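Workshop > Notebook > Bench 2 > Spending plan

Wednesday, after lunch

Sat down with Ruwan to sort out what we're buying before the end of December and what can wait (again!). We have 497 dollars left on the small parts line. I had us down for more, but I'd forgotten the Nekwood invoice for the cable sleeves, so there it is.

What I'd like, in the order I'd like it:

Spare fingers for the gripper. Pagano wants 60 a pair and I say we get two pairs and stop babying the ones we have. Tania thinks we could print them in-house for next to nothing. She may be right, but the last batch we printed flexed like crazy on anything with a fat handle, and I'd sooner pay.

A second wrist camera, 200 from Guka. I went back and forth on this one all morning. Ruwan says a spare is a luxury until the day it isn't, and he's the one who sat around for 8 days waiting on the last replacement, so I'm giving him this.

More props. Cheap stuff! Play kitchen things are fine, and the basket is a good size, so no need to replace that. I do want more utensils with different handle thicknesses, and a couple of things that are flat and annoying to pick up.

Went through the tabletop setup with the list in hand.
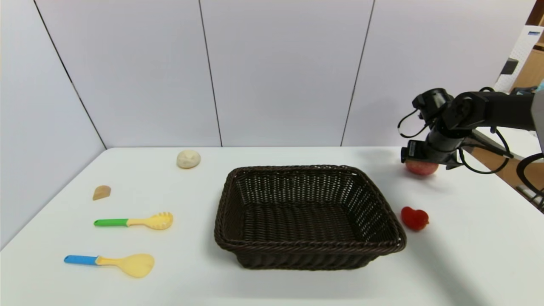
Arm on the apple, basket in the middle. Next two are from the wrist, with the spoon and the pasta server:

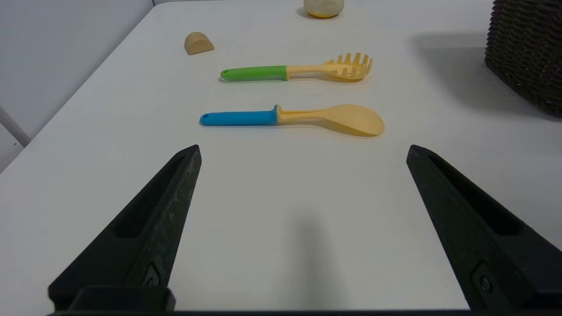
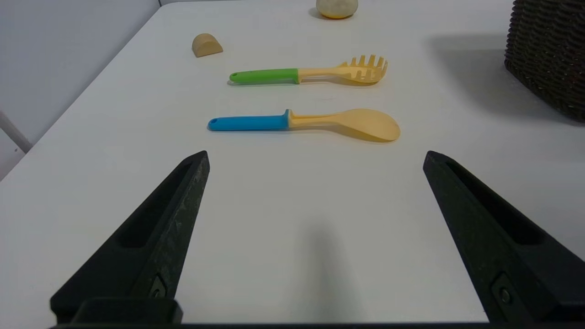 Waiting until next year

The bigger table. Grestitis quoted us for one with the mounting rail built in and it's lovely, and it's also way past anything I can sign for. Tania is going to ask whether they'd sell the rail alone.

Also waiting: new cable clips for the arm (I'll scrounge), and the fancy padded case Ruwan keeps sending me links to. Sorry, Ruwan.

To do: get the Pagano order in before they close for the holidays, check if Guka charges shipping on one camera, and ask Tania for her finger drawings anyway so we can price up the material properly. If shipping is silly I'll drop to one pair of fingers and we'll talk.

2 comments | 0 shares

Back to top | Contact the workshop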